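Week 5: Baskets and the "natural look"

Catalogs love the word "natural." I'd ask what it refers to. A dark woven tray with a coiled rim may be rattan or it may be extruded plastic, and a color that changes partway down the wall settles nothing.
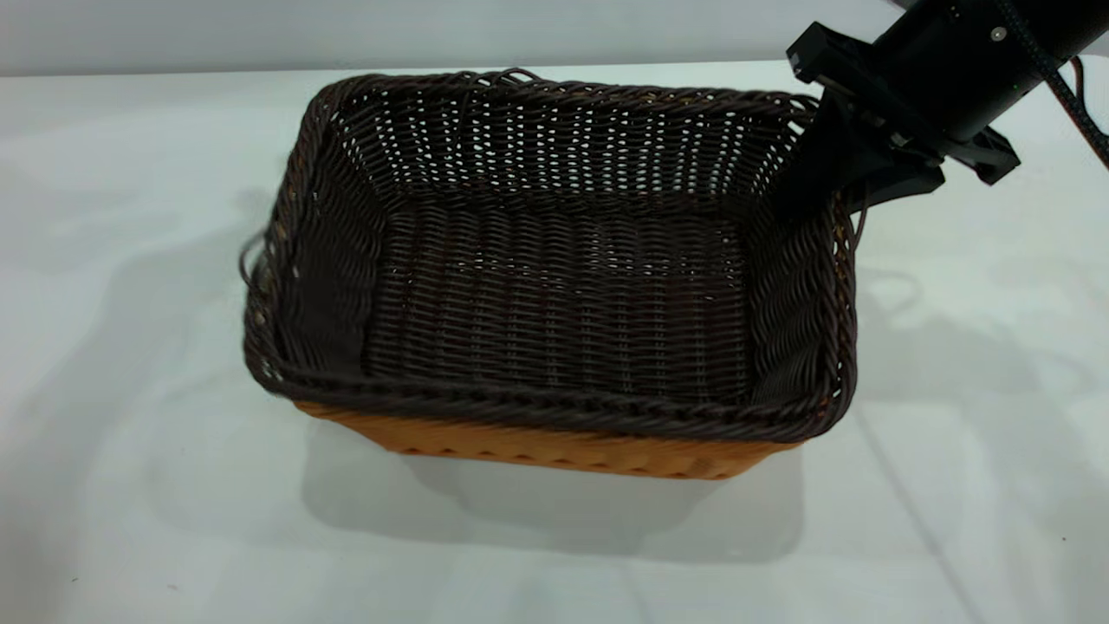 Nor does a tight weave prove handwork. Tian's essay in the reader claims you can always tell by the rim. I doubt it. Read pages 20 to 34 and bring one basket from home, with your reasons for calling it cane, paper or plastic.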